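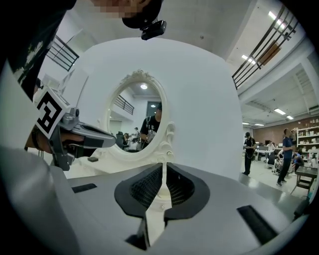
2 min read

Bandham Hand-Held Gripper Set, with cap mount
By the Nikolovski shop desk, February

Sold as a pair, left and right. Cap camera clip in the box, clips to any normal brim. Marker plates come fitted, don't peel them.

Good practice, please read before first use. Most returns we get are from skipping this bit.

Markers. Flat, clean, no tape over the face. Scratched plate = swap it, don't touch up with pen. Spares come in packs of 20.

Mirrors and glossy panels. Allowed under the Flilia site rules but log them. A mirror shows the operator plus whoever is sitting behind, so anyone in the room needs to have said yes beforehand, not just the wearer. Faces get blurred before files leave the building. Check the blur yourself, dont trust the script on reflections.

Cap. Camera points forward, brim level. Re-check after every break.

Space. Keep 2 meters from the next operator if you can. No reaching over railings with a gripper, ever. Wrist strap on for anything upstairs.

Breaks. 5 minutes off per session, more if the wrist complains. Finger pads get wiped at the same time.

Pair price 1,040, cap clip included. Stulia cases fit but are sold seperately. Orders in by Thursday noon go out same day.

14 shares | 3 comments

tapeandzip: does the clip work on a thick wool brim? mine slides

Nikolovski shop: try the wide jaw, its in the small bag

mezz_level: we cover our mirrors with a sheet, way less paperwork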